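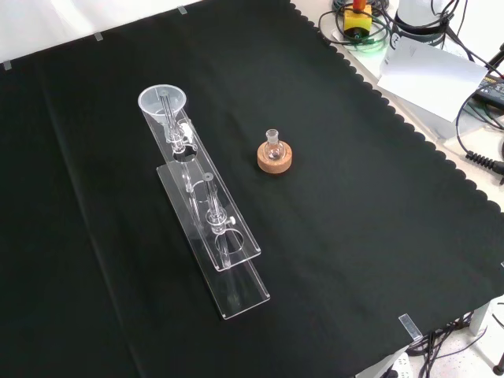

Skimside Perception and Planning for Clear Labware
From Trumwood. Software license, per workcell.

Overview | What it does | Requirements | Known limits | Licensing | Support

Every vendor in this business has a video of a robot arm picking up a beaker. Watch enough of them and you notice the beaker is full of blue dye, or the lid is orange. Take the color away and most depth cameras report a hole in the table where the glass should be. We sold software with that problem ourselves, in version 2, and we had the returns to go with it.

Skimside is our third try. It is a perception and motion planning package for arms that work around glass and clear plastic. We think it is useful. We don't think it is finished, and this page is written so you can decide whether to spend money on it now or wait.

What it does

The perception module looks for outlines and highlights first and treats depth as a weak hint. Each clear object it finds gets a pose and a confidence score. The planner reads the score. If it is low, the arm slows down or stops and asks, depending on how you set it.

The planner keeps a separate map for things you can see through. A clear rack still blocks a wrist, even when the camera looks straight past it to the bench, and Skimside plans around the rack as a solid body with its holes left open. Holes are where most planners we tested gave up or guessed.

The scene editor lets you drop in racks, ring stands and flasks from a library of 40 shapes. Custom acrylic will not be in the library. You will have to draw it or send us the drawing, and drawing it yourself is faster. 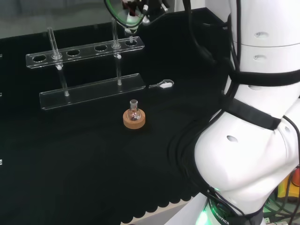 Reading time: 3 minutes

Two grippers, one rack

Reaching over a rack with a tube in the fingers is the job we tune against. The last short stretch of travel matters most, when the tube is near the hole and the gripper is blocking the view from above. Skimside takes a second camera for this. It will run with one, and with one we would not trust it over anything you mind breaking.

Dual-arm planning is included in the base license. Both arms share a single collision map, and either can be told to hold still while the other works. They can also move together. We ship that mode turned off. It saves less time than you would expect, and the plans are hard for a person at the bench to read.

A flask on a cork ring is an easier case. The cork shows up well in nearly any light, so the software finds the ring and works upward to the glass. Small tools lying flat, such as spatulas, are found as ordinary objects and need no special setup.

Requirements

Two fixed or head-mounted color cameras, calibrated to the arm.
A dark, matte work surface. Black cloth is fine. Tape it down.
A workstation with a discrete graphics card.
An arm with a position interface. The supported list is in the Esposito driver pack, sold separately.
An emergency stop wired to the arm. Skimside has a stop button on screen and it is no substitute.

Known limits

White benches. Detection drops off badly on a white surface, and no setting fixes it.
Creases. A sharp fold in a cloth can be read as the edge of a tube. Iron it or move it.
Nested glass. One tube inside another is reported as one object.
Contents. Skimside does not estimate fill level or tell you what is in a flask. Other products claim to. Ask them for the failure cases.
Moved racks. If somebody bumps the rack after the scan, the planner uses the old pose until the next one. The default rescan interval is 13 seconds and can be shortened.

What we won't quote

There is no success rate on this page. We have numbers from our own bench in Melthorpe, and they describe our lights, our rack and our cloth. Yours will be different. Send us a recording from your cameras and we will run it and return the raw detections, bad ones included.

Licensing

One license covers one workcell with up to two arms. Updates are included for the first year, after which the installed version keeps working. There is no cloud component and no account to create.

The trial runs on recorded data only. To try it on a live arm, contact sales and ask for the bench trial.

Support

Email on weekdays. The phone line is closed Saturday. Please attach the plan log, which is saved next to the scene file.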